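Saturday, October

Up at the bench before seven. The plan was to finish the battery log for the Hidura and get it off my desk, which has been the plan for most of the month.

Where it stands: the phone was at 85 percent of rated capacity when I started, according to its own settings page. I don't trust that page. It moved by two points after the last system update with no change in use. So I've been running full discharges on the inline meter at the cable end and adding up the charge going back in. This morning's run gave 1,773 mAh from the 15 percent warning to the point where current starts to taper. The previous run was close to that but I had left Bluetooth on, so I've struck it out.

The taper is the part that interests me. With the charger that came in the box, current holds flat and then steps down in a way that looks like a firmware table. With the Brandmont charger it holds longer and then falls off in a curve. Same cable, same phone, same room. I wrote to Gwendolyn Marchetti about it, and her answer was that the phone and the Brandmont agree on a higher voltage, so the phone is doing its own conversion and the heat goes up on the phone side. That matches the thermocouple, which I had taped to the back glass and mostly ignored. I'll plot temperature against current on the same axis tomorrow and see if the knee lines up.

Note to self: the thermocouple tape leaves residue. Use the other roll.

Charge limit. I turned on the limiter at last. Fitzgerald Rosenthal has had his on since he bought the phone and claims no drop at all, but he also leaves it on a desk charger all day, so his count of cycles is nothing like mine. He quotes 800 cycles as the point where he'd replace the cell. I would go sooner. A cell that sags under load is a nuisance in the cold, and I walk to the station with maps running from November on.

Cables. Went through the drawer. The Sorensen cable with the braided jacket negotiates fast charging in one orientation of the plug and falls back to the slow rate in the other. I cleaned both contacts with alcohol and got the same result. It must be one of the configuration pins. I cut the end off so that I can't put it back in the drawer and forget, as I did in the spring. The short Flikley cable is fine. The long one drops enough voltage that the phone asks for less current, so it goes to the bedside table, where speed doesn't matter.

Thaddeus called at 11:20 about his mother's tablet, which shows full and then dies at a third. I told him to run it flat, charge it to full without interruption and see if the gauge comes back. If it doesn't, the pack is finished and the tablet is old enough that I wouldn't open it. He asked if I would open it. I said I'd look at the price of the pack first.

Lunch, then back to the spreadsheet. Found that I had been logging in minutes on one sheet and in decimal hours on the other. Corrected. The efficiency figure for the wireless pad dropped from good to poor once the units agreed, and poor is much nearer to what Cletus Dvorak measured on his. I should have caught that from the number alone – a pad doesn't beat a cable.

Belmiro Azevedo wants the summary as a single page with one chart. I have 3 charts and will argue for two.

Cleared the downloads folder while the last charge finished.

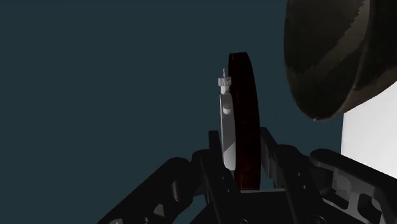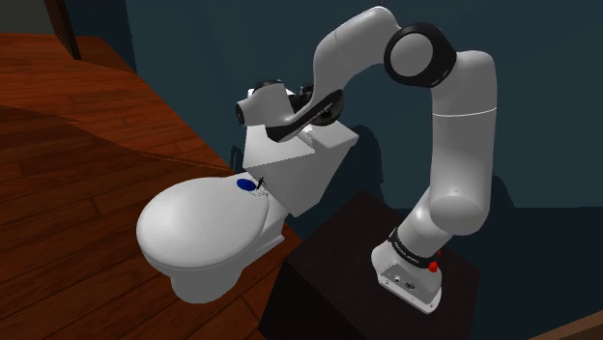 Evening

Last charge ended at 6:40. The limiter did stop it, though the phone went on drawing a small current for several minutes after the screen said it was done. I left the meter in line to see whether it settles at zero or pulses. Pulses, so far. The interval isn't regular.

Ordered a second meter, the kind that writes to a card, so that I don't have to keep the laptop awake overnight. Also two more rolls of the good tape.

For tomorrow: plot temperature and current, repeat the box charger run with Bluetooth off, call Thaddeus back about the pack.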